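Fragen und Antworten rund um den großen Besprechungsraum

Liebe Nutzerinnen und Nutzer unseres Konferenzraums im Haus Arnow, weil uns zur Buchung, zu den Getränken und zum Aufräumen immer wieder ähnliche Fragen erreichen, haben wir die häufigsten zusammengetragen. Fehlt etwas, rufen Sie gern am Empfang an, Durchwahl 3647.

**Wie buche ich den Raum?**

Am einfachsten über den Hauskalender Flidurell, dort steht er als Raum 333. Bitte planen Sie vor und nach Ihrer Sitzung jeweils 15 Minuten ein – die nächste Gruppe freut sich sehr, wenn sie in Ruhe ankommen kann.

**Darf ich Essen und Getränke mitbringen?**

Getränke sehr gern, am liebsten in Bechern mit Deckel oder in der eigenen Thermosflasche. Warmes Essen bitte nebenan in der Teeküche, der Geruch hält sich im Saal doch recht hartnäckig. Wer einen Imbiss bestellen möchte, wendet sich bis spätestens 6 Werktage vorher an unseren Lieferdienst Leroretti.

**Wie funktionieren die Tischmikrofone?**

Taste drücken, sprechen, Taste wieder drücken. Stellen Sie Becher und Flaschen bitte nicht direkt neben den Sockel, verschütteter Kaffee hat uns im Januar schon einmal eine Sprechstelle gekostet.

**Was passiert mit liegen gebliebenen Sachen?**

Die kommen in den Fundschrank am Empfang, Ladekabel ebenso wie Mappen. Teure Geräte schließen wir gesondert ein, fragen Sie also bitte auch dann nach, wenn der Schrank leer aussieht.

**Wie soll der Tisch am Ende aussehen?**

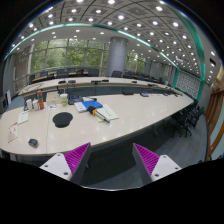 Blick auf den langen hellen Tisch
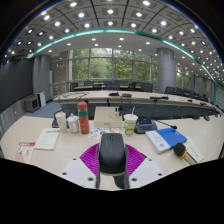 Beim Abräumen fangen Sie am besten mit allem an, was auslaufen kann, und nehmen sich die Papiere erst danach vor. Einwegbecher gehören samt Deckel und Strohhalm in den Müll, die Teetasse mit Deckel kommt in die Küche und die hohe rote Flasche nimmt bitte wieder mit, wem sie gehört. Prospekte dürfen Sie stapeln, und schauen Sie ruhig auch unter die blaue Mappe – ein Heft darunter ist schnell vergessen. Die Sprechstellen bleiben stehen. Zum Abwischen liegen Tücher der Marke Javier im Schrank neben der Tür, sie werden nur leicht angefeuchtet.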